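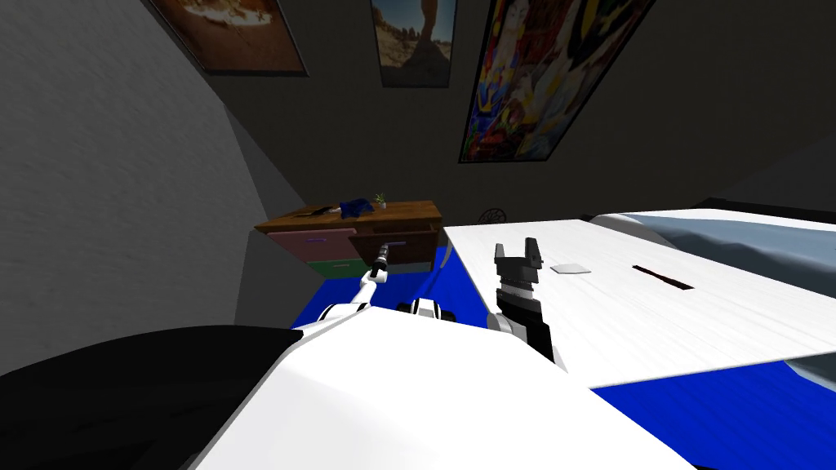 Cirkari Two-Finger Gripper, Replacement Jaw Module
Part of the Doucette home-arm range from Prarport

Please read before ordering. If you bought this module before December 11, 2021, yours may have the slow-release fault, and you have our sympathy and a free swap.

What went wrong
The fingers close when told. On firmware 16 they sometimes take up to 26 seconds to open again, which is a long time to stand in your bedroom negotiating for a sock. The arm meanwhile believes the jaws are open and carries on with its day. Two customers lost a lamp this way. One lost a second lamp, having bought it to test whether the first was a fluke.

The cause is a position sensor that reads "open" a little early. We rated it for 2,000 cycles in the Cunero simulator, where it behaved beautifully. Real dust had other ideas.
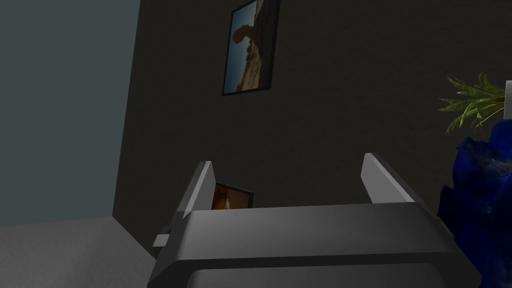 Cunero room test, wrist view: fingers apart, nothing held.

What's in the box
1 jaw module, sealed sensor
2 finger plates
Hex key (you have nine of these already)
Printed safety sheet, now with a page on lamps

Before you fit it
Power the arm down at the wall. The stop button halts motion but leaves the jaws energized, and they pinch. Keep fingers, pets and sleeves clear while you turn the four wrist screws.

If your old module sticks
Don't pull the object out. Hold the release tab down until the jaws relax, then switch off and stop using the arm until the new part arrives.

Compatibility: Doucette arms, single and dual. Won't fit models sold before October 2019.
Returns: send the faulty module back in the same carton. Keep the hex key.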